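# Making a busy board for a toddler who wants to touch everything

If you've got a small person at home who heads straight for the light switches, the dishwasher buttons and the one remote that matters, a busy board is a ripper of a weekend project. I've made 2 now, and the second was so much better than the first that I want to pass on what changed!

Start with the base. I used a square of 13 mm ply, 600 mm on each side, which is big enough for two kids to share without elbows. Round the corners with a jigsaw, then sand every edge until you can drag an old stocking over it without a snag. Go over it again the next day in good light – you'll find the spots you missed.

Next, lay out your bits before you drill anything. Raid the shed first: door bolts, a bicycle bell, a cupboard latch, a zip from a dead jacket, a castor wheel that spins. Put the whole lot on the board and shuffle it about. Leave a good hand's width between moving parts, and keep anything with a hinge well clear of its neighbours so little fingers don't get pinched.
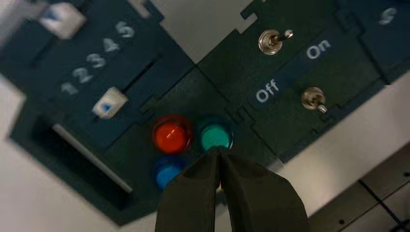 Mix up the kinds of movement as you go. Things that slide, things that turn, things that click, things that lift to show a colour underneath. My favourite trick is painting a bright patch behind each little door (I used leftover Skorkis enamel in yellow, fully cured before anyone got near it).

Now mark your holes in pencil and drill pilots. Screws should stop short of the back face, so check the length against the ply plus the thickness of the fitting. For heavier latches I go right through with a bolt and a dome nut. Give each piece a proper hard tug – harder than you think a toddler could manage – and skip anything small enough to swallow if it came loose. No magnets, no button batteries.

Finish with two thin coats of water-based clear and let it dry overnight between them. Fix the board to wall studs at the height of the child's chest when they're standing, and check the screws every month or so. Mine needed a tighten in August after the bell got a serious workout.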